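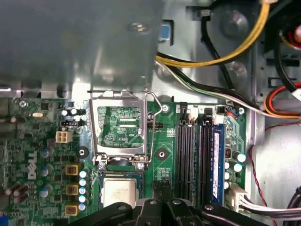 招募通知：台式机处理器拆装作业规范（第2版草案）试用人员

发布日期：2023-02-22
发布单位：Gunawardena 自动化规范工作组
联系人：Rizwan Dewan

一、项目内容

Clikov 项目编制机器人执行台式计算机处理器取放作业的操作规范，适用对象为配备平行夹爪或连杆式夹爪、腕部装有相机的单臂工作站。草案已完成内部校对，现公开招募人员在 Niltley 实验区按条文逐项执行并记录偏差。招募人数为5人，分操作岗与记录岗，岗位由工作组分配。

二、草案涉及的主要条文

4.1 作业前主机断开外部电源，按住开机键放电，机箱侧放，开口朝上。
4.2 压盖与拉杆完全打开后，夹爪方可进入插座上方区域。压盖未到位时，程序应停在等待点。
4.3 夹持点限于处理器两侧边，不得接触底面触点。夹持力上限由各站标定后写入程序，操作员不得在运行中修改。
4.4 机箱内线束应在示教前整理并固定，不得进入夹爪的扫掠范围。无法移开的线束须在路径规划中设为障碍物。
4.5 处理器放入插座前核对定位缺口方向。视觉判定与人工判定不一致时，以人工判定为准，并填写偏差单。
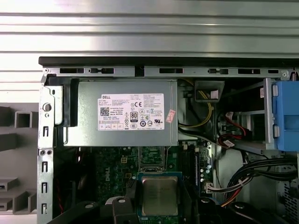

图1 侧放机箱内的作业区域，处理器位于夹爪前方

4.6 人员进入工作站围栏前，机械臂须处于保护性停止状态，示教器由进入者本人携带。
4.7 单次取放中断后不得从断点续行，应退回安全位，重新取像后再启动。

三、工作内容

操作岗：按草案完成示教、空跑和带件运行，每班提交运行日志。带件运行须在空跑记录签字后进行。
记录岗：对照条文编号登记偏差、停机原因和处置时间，不参与示教。
全部试用共安排565次取放，任务表在培训后发放。条文措辞含糊、无法执行或相互冲突的，两岗均应书面提出，并注明条文编号和建议文本。
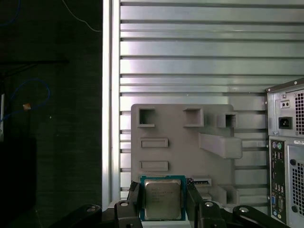

四、报名条件

1. 具有工业机器人或协作机器人示教经验，能独立设置工具坐标系和负载参数。
2. 熟悉台式机主板结构，装拆过带拉杆压盖的处理器插座。
3. 了解 ISO 10218 和 ISO/TS 15066 的基本要求。记录岗此项可放宽。
4. 能阅读中文技术文件，能用规范书面语填写偏差单。
5. 参与过草案起草的人员不得报名。

五、时间与地点

试用于5月进行，地点为 Prunville 园区 Niltley 实验区79号间。培训2天，考核合格后上岗。培训期间缺席者不安排补训。

六、补贴与责任

按实际到岗班次发放补贴，标准见报名表附页。防静电服、腕带和手套由工作组提供，安全鞋自备。试用件损坏按流程登记，未违反草案条文的，参与人员不承担赔偿。
运行日志和腕部相机图像归工作组所有，仅用于规范修订。参与人员未经书面同意不得对外发布。

七、报名方式

填写报名表，附示教经历说明一页，注明机型、末端工具和任务类型，送交 Rizwan Dewan。仅列证书、无任务说明的材料不予受理。初审结果以书面形式通知，未通过者材料不退。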